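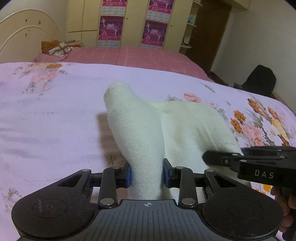
Okay, hi everyone! Can you hear me in the back? (wait for nods)

So I'm in my second year of the journalism master's at Tronthorpe, and I came in thinking I'd write long magazine features. Then I got put on the audio desk — and I never left.

Quick show of hands: who has recorded an interview on their phone? Keep them up if you've listened back to the whole thing. (pause, let them laugh)

My thesis project is called Skareo. It's a podcast for people who moved to Mivholm for work and don't know anyone yet. We've put out 21 episodes so far, and the first one got 70 plays. I think my mom was a good chunk of those.

Tell the Waltraud story. Waltraud Wieser ran the bakery counter for years, and I went in with a list of 2000 words of questions. She answered the first one for forty minutes! I threw the list out and that became episode four, which is still the one people write to me about.

PLAY CLIP — the bit about the morning bread line. Don't talk over it.

Money part, keep it short: we got $500 from the department and spent nearly all of it on two microphones. The editing I do myself, usually late, usually with cereal.

If you're a first-year and you want to try this, come find me after. I need someone for the Mösli episode in April, and you don't need any experience, just a bus pass and some patience.

Questions. (Drink water first!)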